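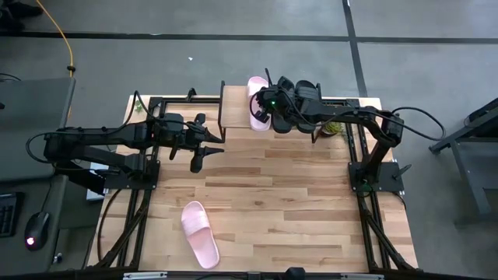
Slides: the Shoes With No Laces

A slide is a kind of sandal. It has a thick bottom and one wide strap across the top. There are no laces, no buckles and nothing around the heel. You push your foot in from the back and walk away.

People wear slides at the pool, in the yard and around the house. Some people call them slippers, and some call them sandals. Both names are fine.

The parts of a slide

The bottom of a shoe is called the sole. The sole keeps your foot off hard, hot or dirty ground. On many slides it is made from foam, a soft material full of tiny bubbles. When you step down, the bubbles squash a little, and then they puff up again.

The top side of the sole, where your foot rests, is the footbed. It may be smooth or it may have small bumps that help stop your foot from slipping.

The strap goes over the top of your foot. It is shaped like an arch, the same shape as many bridges. Next time you see a slide from the end, look for the opening under the arch. That is where your toes go in.
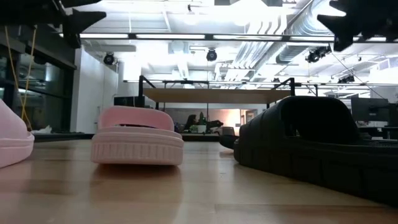 Pink and black slides. The wide straps make an arch.

Why soles have grooves

Turn one of your own shoes over and look at the bottom. You will probably find lines, zigzags or dots. These are called the tread, and they help a shoe grip the floor. When the ground is wet, water can move into the grooves.

Some soles have lines around the sides too. Those are mostly there for looks – they don't touch the ground when you walk.

What is a pair?

A pair is two things that go together. Shoes come in pairs because we have two feet. Most shoes have a left and a right, and each one curves to fit its own foot.

Slides can be tricky to sort. Many have a rounded shape, so the left and the right look almost the same. Put them side by side with the toes pointing away from you. On most slides, the big-toe sides will be next to each other when they are the right way around.

Where shoes go

A shoe shelf keeps shoes off the floor so people don't trip on them. It doesn't need to be big. A low board on a metal frame works well. 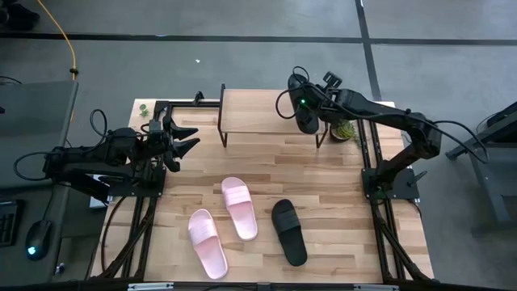 A small shelf with a wooden top, and two pink slides on the table.

Try it at home

Ask a grown-up if you can tidy the shoes by the door.

1. Put all the shoes in one pile.
2. Find the pairs. Look at the color first, then the size.
3. Set each pair on the shelf, left shoe on the left.
4. Check under the bench or the couch for any shoe without a partner.

Words to know

Sole: the bottom of a shoe
Footbed: the part your foot rests on
Strap: the band that holds your foot in
Tread: the pattern under a shoe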